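4.3 Does the wrist camera earn its place?

Catolden sells its two-fingered gripper with a small camera at the wrist, and the sales material leans hard on the claim that close-up views make thin, shiny objects easier to pick up. Earlier reports, including our own from August, repeated this more or less as fact. We are less sure now. In that work the camera was changed together with the controller, so any gain could have come from either one.

To pull the two apart we ran the plate task under both controllers, Dralance and Prestis, each with the wrist view switched on and switched off. The head view was left on throughout. The arms, the table and the rack stayed the same, and Rochelle Hollis set out the crockery for every run from a printed layout sheet. Neither controller was tuned on the day. We logged 1421 attempts in all, after throwing out those in which a network fault stopped the arm before it had moved.

A plate lying flat is an awkward thing for two fingers. One finger has to come down on the inner side of the rim and the other has to pass outside and below it, and there is very little room beneath. From the head camera the rim is often hidden by the arm that is reaching for it. From the wrist the rim is plain to see, but so is a great deal that is of no use: glare on the glaze, shadows on the table, old marks in the surface. Whether a controller treats a bright streak as the edge of the plate is a fair question, and one that the supplier's own tests on matt plastic plates do not touch.

The two views also answer different questions. Near the table the wrist camera says where the fingers are in relation to the rim. Once the dish has been gripped and tipped up, what matters is the distance to the rack and to whatever is already standing in it, and for that the head view seems to us the better guide (Figure 6).

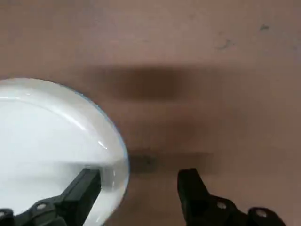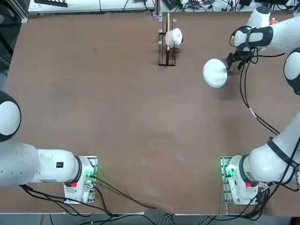
Figure 6. Wrist view, with the open fingers at a plate on the table, and head view, with the right arm holding a white dish by its rim near the wire rack.

4.4 What we are willing to claim

Not much. Under Prestis the wrist view helped with the grasp and made no difference we could detect to placing. Under Dralance we saw no clear benefit at either stage, and two of our three operators rated its motion as more hesitant with the extra view than without it. Ratings of this sort are soft evidence – the operators knew which setting was in use – and we would not lean on them.

Alby Paewai has argued that a longer training run would close the gap between the controllers. Perhaps it would. The Hapeta group trained for 2000 further steps and reported a better grasp rate, but on a different gripper and under diffuse light, so their result tells us little about glare. Until someone repeats the test with the lighting held fixed, we see no good reason to treat the wrist camera as a required part.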